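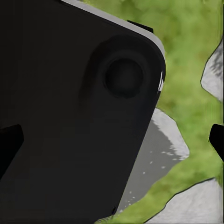
Simulated gripper with both fingers in view, over grass and grey rocks.

Plustata is a software package for teaching robot arms by demonstration. A person performs a task once or several times, either by moving the arm by hand or by steering it from a distance, and the recorded movements are used to train a controller. It was written by Orla Nic Giolla and Mpho Ndlovu and first released on March 25, 2022.

Methods of demonstration

In hand guiding, also called kinaesthetic teaching, the motors are set to give way and the operator pushes the arm through the task. The joint angles are logged as it moves. The method needs little training, but the operator's hands may block the view of a camera.

In remote control, or teleoperation, the operator uses a second arm, a hand-held controller or a keyboard. Plustata supports all three. Remote control can be used with a real arm or a simulated one, and the same file format is kept for both.

Simulation

Simulated scenes are drawn by a separate module, Pevero, maintained by Tadhg Tully. Outdoor ground was added in August of the release year, having been left out of the first version. Views can be taken from a point close to the gripper, so that the operator sees the fingers and the ground beyond them.

Demonstration sets

The set supplied with the package holds 1,421 demonstrations by four operators. Each is stored with its joint angles, gripper opening and camera views. Failed attempts are kept and marked as such. Diarmuid Moynihan later published a shorter set made only by hand guiding.

Limitations

Delay between the operator's movement and the arm's response makes fine work harder. Contact forces are not passed back to the operator in version 2, and grasps taught in simulation may need further demonstrations on a real arm.

See also

Kinaesthetic teaching
Imitation learning
Teleoperation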